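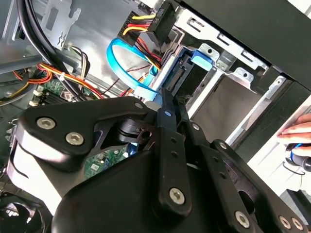 Three weeks is too short for a long business history when you read on the train, and the renewal button disappears as soon as somebody else places a hold. So wrote Marichka Yurchenko in response to the spring notice on digital loans, and a number of members have since written in similar terms. The Skorlow Library has reviewed the lending rules for its business and biography collection, and the changes set out in this item apply from the first Friday in September.

Digital titles

E-books in the Bornard Collection will be lent for 28 days in place of 21. Members may renew a title once, for a further two weeks, provided that no more than two people are waiting for it. Where the queue is longer, the loan will close on its due date and the member may place a new hold straight away. Notes and highlights are kept with the member's account and will be there when the title is next borrowed.

The new terms do not cover 18 titles supplied under older publisher licences. These are marked "fixed term" in the catalogue and will continue to be lent for 21 days without renewal. The library has asked for the terms to be brought into line and will report any change in a later issue.

Some members have asked whether borrowed titles can be supplied as PDF, EPUB or Mobi files to keep. They cannot. The licences allow lending through the reading application only, and the file is returned automatically at the end of the loan. Members who wish to own a copy are encouraged to buy one from a bookseller. Websites offering free downloads of current bestsellers are not connected with the library, and members should not enter their card number or password on them.

Printed copies

Almost 900 printed volumes in company history, finance and business biography are now shelved together in the Agarwal Room on the second floor. Hardcovers and paperbacks have been placed in a single sequence, arranged by the name of the company or person discussed. Authors may still be searched in the catalogue in the usual way. Large print editions remain on the ground floor beside the newspapers.

Reading group

The business reading group will meet in the Agarwal Room at 6:30 p.m. on the last Friday of each month. Its autumn program is devoted to books on company failure, beginning with titles in which the author was first a reporter on the story. Zoia Bilyk will lead the opening discussion. Members are asked to have read the first half of the chosen book, and endnotes may be left until later. Newcomers need not have attended before.

Copies for the group are held at the loans desk under the name Gisteck, after the bequest that pays for them. They may be kept until the day of the meeting and are not subject to holds.

Suggestions for purchase

The library received 47 suggestions in the last quarter and has ordered most of the titles named. The form is available at the loans desk and through the member's account. Please give the author and title in full and state whether a printed or digital copy is preferred. Translations into English are welcome.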